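In Favor of a Little Less Light

My town has decided that I should be able to read a newspaper in my backyard at two in the morning. I didn't ask for this. I don't get a newspaper anymore, and at two in the morning I have other plans, most of which involve being unconscious. But the new streetlights went up in September, and there is one at the end of my driveway that could guide ships.

Vamville used to have 400 streetlights. They were orange, they hummed, and a fair number of them had given up. You walked home through a string of warm puddles with dark stretches in between, and in the dark stretches you looked up, or thought about your mortgage, or listened for the dog that lives on the corner of Sesley Street. It was a perfectly good system. Now we have 600, all of them the color of a dentist's office, and the dark stretches are gone. I can see the dog. The dog can see me. Neither of us has gained much.

I want to be fair to the people who did this, partly from good manners and partly from a fear of meeting them at the grocery store. They meant well. Light is one of those things it is nearly impossible to be against in public. Stand up at a town meeting and say you'd like more of it, and everybody nods. Stand up and say you'd like less, and you can feel the room wondering what it is you do at night. 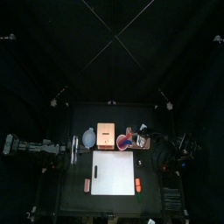

I stood up anyway. I had brought notes. My first point was that a bright light makes everything outside its reach look darker, and that anyone who has ever walked out of a lit kitchen into a yard knows this. My second point I don't remember, as by then the man running the slides had put up a picture of a parking lot before and after, and the after was getting murmurs of approval. It is hard to compete with a before and after. I have never seen one in which the before won.

The lamps are made by an outfit called Nullex, which sounds like something you'd take for a rash. Each one cost us $970 installed, and the sales sheet says they will pay for themselves. Everything I have ever been talked into buying was going to pay for itself. My furnace was going to, and so was a bread machine. What happens in practice is that a thing gets cheaper to run, so we run more of it, and we end up paying the same for a great deal more than we wanted. If the old lamps had been cheap we'd have had 600 of those, and a permanent sunset.

I don't think this is only about streetlights. We have gotten into the habit of treating dark as a fault in the wiring. My refrigerator has a light in the water dispenser. My car lights up the ground beside it when I walk over, in case I had forgotten where the ground was. There is a blue bulb on the power strip behind the television that exists to tell me the power strip is on, and it tells me this all night long, across the hall and through a door left open two inches. I've put tape on it. There is now a good deal of tape in our house. My wife says it looks like we're expecting a hurricane.

And then, having lit everything up, we spend money to get the dark back. We buy blackout curtains. We buy masks. There's a whole shelf of sleep products at the drugstore, under lighting so fierce that you need one of them by the time you've paid. I bought the curtains myself, I admit it. They came in a shade called Midnight, which I took as a small joke at my expense.
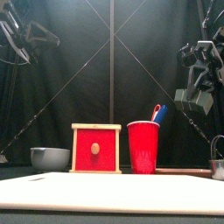 Shinji Sakamoto wrote in, after I complained about all this in a shorter piece last spring, to tell me I was being sentimental. Anyone who likes the dark, he said, has never had to cross it with two bags of groceries and a bad knee. He works late and walks home, and the old lamp by his steps had been out for most of a winter before it was replaced. He had called four times. He could now see his keys, the lock and the ice, in that order, and he'd be obliged if I would find something else to be wistful about.

I have thought about that letter more than I'd like. He's right about the ice. He's right, too, that a taste for gloom is easier to keep up if you have sturdy ankles and somebody to leave the porch light on. I'd have granted all of it at the meeting if I had gotten to my third point.

But look at what he asked for. He wanted one lamp, by his steps, working. It would have taken a person with a ladder and a bulb. For want of that, the town waited until enough of the old lamps had failed, declared the whole lot hopeless, and bought a new set half again as large. We seem to be very bad at fixing a thing and very good at replacing it with something bigger. A repair gets no ribbon. I've never seen a mayor photographed next to a bulb.

Over in Dalen they went about it differently. They kept most of what they had, put hoods on the lamps so the light falls on the sidewalk and leaves the bedrooms alone, and turned almost 300 of them down to half after eleven. I drove over one evening to see, and I should report that I nearly missed the turn. I should also report that once I'd parked and stood there a minute, I could see fine. There was a couple on a bench. There was a cat going about its business with the old confidence. Overhead there were stars, a fairly ordinary helping of them, and I stood gaping at them with my mouth open until a teenager asked if I was all right. 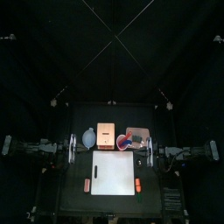
Black fabric walls, a black tabletop, and two pale cables crossing above it.

I'd settle for what Dalen has. I would settle for a hood, just the one, on the lamp at the end of my driveway. I have filled out the form. The form asks whether the light is "out," "flickering," or "damaged," and leaves no space for "succeeding," so I checked "damaged" and wrote a paragraph in the margin. A very polite woman called back to say that a crew had come by and found nothing wrong with it. She'd looked at the notes herself. It was performing, she told me, at full output.

I asked if there was any way it might perform at less. She said she would have to find out who handled that, and she sounded interested, as if it had not come up before. That was in the fall. In the meantime I've moved my chair to the far side of the garage, where there is a strip of shade at night a couple of feet wide, and if I keep my elbows in I can see most of Orion.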